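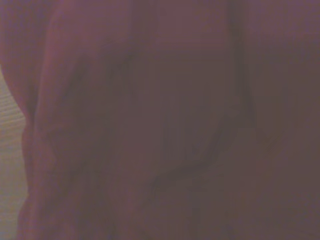 # Hindwood Cloth Folding Set

Hindwood is a collection of teleoperated episodes for learning to fold and flatten cloth. It was recorded at the Skerier lab on one arm, with a small color camera at the wrist. The set has 498 episodes.

## Contents

- `train/` - 439 episodes
- `heldout/` - 59 episodes, with cloths which do not appear in `train/`
- `meta.csv` - one row per episode: operator, cloth, task, result

Each episode keeps the wrist video, the joint positions and the gripper command. There is no depth.

## Wrist view

When the camera is very near to the cloth, the fabric can fill nearly all of the view and the weave is not resolved. Folds and creases are then visible only as soft changes of tone. We did not remove such frames, and we ask you not to filter them by sharpness: in our first training with Quispe (our baseline policy) this filter also deleted many grasps.

## Labels

The result is `done`, `partial` or `failed`. It was given by the operator directly after the episode, and Maureen Clegg checked 200 of them again from video. Where she disagreed, her label is used.

## Known problems

- In the first 100 episodes the gripper command is late by one step. The loader `gedon_read.py` corrects this, but only if `shift=True`.
- Most operators are right-handed.

Please send corrections to Maureen - a short note with the episode number is enough.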